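MEDIA RELEASE

Zirken sets out bench layout and labelling practice for small motor and circuit board assemblies

CLURNBERG, 22nd May – Zirken has released the bench procedure used at its Clurnberg workshop for sorting, identifying and wiring small motor and circuit board assemblies. The procedure is issued under the working title Ivport and covers three areas: the colour and position of trays on the bench, the mounting of reference boards beside it, and the labelling of cable bundles.

The procedure applies to low-volume work, where a single bench may handle several part types in a shift and where parts are moved between one container and the next. It does not cover soldering, conformal coating or final test, all of which remain under their existing work instructions.

Under the new layout, each bench has a reference board fixed upright within view of the work. The board is white and carries electronic parts of the types the bench is set up to handle, so that connector positions and mounting holes can be compared directly with the part in the tray. Printed drawings are still supplied, but are no longer the first point of reference for orientation. 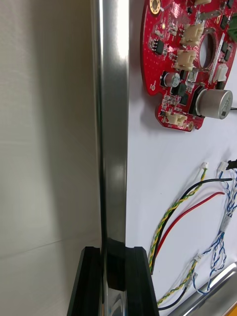 Reference boards are controlled items. Each is entered in the workshop register, and a board with a damaged or missing part is withdrawn until the part is replaced. Substituting a part of a later revision requires a new register entry, even where the outline and connectors have not changed.

"Orientation errors on round boards were the main thing we wanted to address," said Kyung-tae Choo, process engineer at Zirken. "With a rectangular board you can usually tell at a glance which way it goes. With a round one you are relying on the connectors and the holes, and it helps to have the same part at eye level."

The second area is the tray layout. Trays for parts in process are yellow plastic, placed in columns on either side of a white work surface. A stainless-steel tray lined with white paper is used for parts waiting to be allocated. The lining is there to make thin leads and small brass-coloured components easier to see against the metal, and is to be changed when it is marked or torn.

Work surfaces are 1650 mm wide and 900 mm high. The centre is kept clear for transfers, and tools not needed for the current step are returned to the rack. A motor and a circuit board are not to share a yellow tray, as motor leads can catch on surface-mounted parts when the tray is moved.

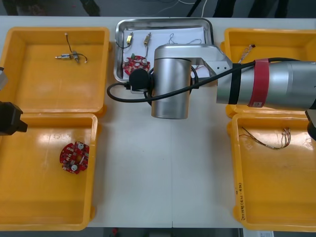
Page last modified: 22/05

Motors are placed flat with their leads free of the body. Leads are not to be wound around the shaft or tucked beneath the housing. Circuit boards lie flat and are not stacked. Loose wire is kept out of the yellow trays unless it forms part of the job, in which case it is recorded on the job card.

The third area, cable labelling, accounts for the largest change to existing practice. Adhesive flags have been discontinued in favour of printed white heat-shrink sleeves, with black capitals reading along the length of the cable. The sleeve encloses all conductors in the bundle, including any twisted pair, and is fitted before the ends are terminated.

Sleeve text is limited to a single line and gives the function of the bundle in abbreviated form. A list of approved abbreviations is held at each bench – operators may request additions but may not introduce their own. Where a bundle combines power conductors with a signal pair, both functions are named on the same sleeve.
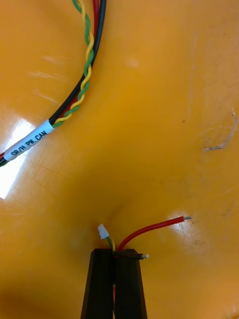 Insulation colours are to be confirmed against the job card before termination, with the sleeve text checked at the same time. Wire ends are handled behind the stripped section. Twisted pairs are left twisted as close to the connector as the fitting allows, and any length untwisted in error is cut back and prepared again.

The sleeve format was developed with Kiiskinen, which supplies cable sets to the workshop and will apply the same labelling to incoming bundles. Sets already in stock with adhesive flags will be used up and relabelled at the bench.

Ivport is in use on eight benches at Clurnberg. The document is at issue 3 and is available to customers and subcontractors on request from the Zirken workshop office.

Media contact: Kyung-tae Choo, Zirken, Clurnberg

ENDS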